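Apple and pear for a pup on a breeder's food plan?

prairiemuffin
Posted Saturday, March 9, 2019

Hi everybody! We pick up our Labradoodle boy from the breeder in Prangate soon (his name is going to be Bolger, my husband won that one) and I'm reading through the puppy packet for the third time. It says to keep him on Gikton kibble for the first 30 days and "no extras." Does that include fruit? Our old girl had a bite of apple every night of her life and I'd love to carry that on.
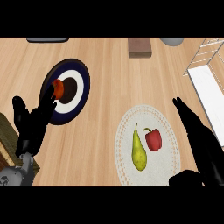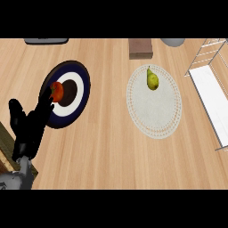

An apple on the round plate in both.

Re: Apple and pear for a pup
doodlemom_clustitine

Congratulations, and what a great name! I'd stick to the packet, hon. New house, new water, new people - his tummy has plenty going on already. Once he's settled you can try a sliver of apple with no seeds and no core. Same goes for pear.

Re: Apple and pear for a pup
Ewan Ormsby

I'm going to disagree a little, and I mean it kindly. We've raised 32 litters here and our pups get a tiny bit of peeled apple before they ever leave us, mixed into their mush, and I can't remember one that was worse off for it. What does upset them is a sudden change of kibble. So yes to the Gikton, but I wouldn't lose sleep over a piece of fruit the size of a pea.

Re: Apple and pear for a pup
doodlemom_clustitine

Ewan, your pups have had it at your place, though. Hers may never have tasted anything but kibble! And check the contract, prairiemuffin. Ours said the health guarantee was off if we changed the food early, and we'd paid a $200 deposit by then, so I followed it to the letter.

Re: Apple and pear for a pup
Ewan Ormsby

Fair point on the contract. I'd call the breeder and ask what "extras" means to them. Any breeder worth buying from will be glad you called, and it might only mean table scraps and rawhide.

Re: Apple and pear for a pup
tansy879

Popping in to say our girl came home in November and we used her own kibble for training treats, just taken out of her breakfast. She thought it was the best thing in the world, bless her. Fruit came later and she spits out pear to this day.

Re: Apple and pear for a pup
prairiemuffin

Thank you all so much! I called, and she said apple is fine after his first vet visit, peeled and tiny, and she'd like me to hold off on pear a while longer. So I guess you both get half. Now I need opinions on crates - should I start a new thread for that or just keep going here?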